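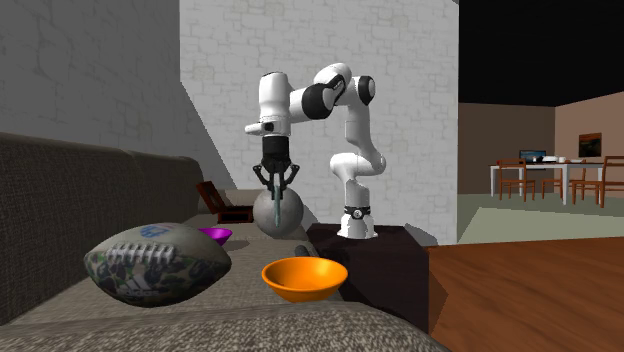
About Skamitz

Skamitz is a weekend and evening school for upholstery and furniture repair. We teach people to take apart a tired chair, figure out what went wrong inside it, and put it back together so it can be sat on for another few decades. We love this work, and we have yet to meet a piece of furniture that didn't teach us something (usually while we were pulling out the four-hundredth staple).

How we started

The school grew out of a repair shop called Ametepe, where customers kept hanging around to watch. They asked about the springs. They asked why the webbing had to be so tight. A few of them asked if they could have a go, and one August we cleared the back half of the shop, set up some sawhorses and ran a two-week course in very hot weather with every window open. It filled up! We ran it again, and then we ran a longer one, and before long the classes needed a home of their own.

We still work closely with the Ametepe shop. They pass along frames that are too far gone for a paying customer but perfect for learning on, and our students get first pick of their fabric ends.

What we teach

Beginners start with a drop-in seat, the kind you find on a dining chair. It's small, it's forgiving, and you go home with something finished. After that comes the footstool, then the armchair, and then for those with the patience (and a way to get it here) the full sofa.

Along the way you'll learn to strip a frame, reglue loose joints, stretch webbing, tie springs, build up padding, cut and match fabric, and sew piping that lies flat. Piping takes practice. Everybody's first try looks like a garden hose, and we have a whole wall where we hang them up.
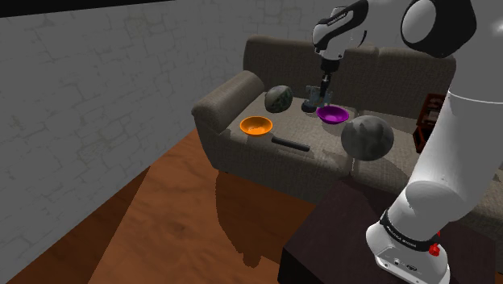
Gray-brown upholstery on a sofa seat.

People often ask us which fabric to buy before they sign up. Please wait! Color is the fun part, but the weave matters more than you'd think, and it's much easier to choose once you've handled a few. Our sample library, which we call Zumeo, has 600 pieces you can borrow and take home. Drape one over your chair for a week and look at it in the morning and again under a lamp at night. Grays and browns in particular can change a lot between the two.

The workshop

We have two teaching rooms, a sewing room with walking-foot machines, and a storage loft where your project can live between classes. Tools are included in the price of every course. If you already have a magnetic hammer you're fond of, bring it along.

The Skaka Fund

Furniture classes aren't cheap to run, and we want them open to people who can't pay the full fee. The Skaka Fund covers tuition and materials, and so far it has paid for 57 places. It's fed by our spring chair sale, where student-restored pieces go for between $100 and $500.

Come and see us

You're welcome to visit during any open bench evening, with or without a chair. Bring a photo of whatever you'd like to fix and we'll gladly talk it through with you. Parking is behind the building, and the loading door is wide enough for a three-seater.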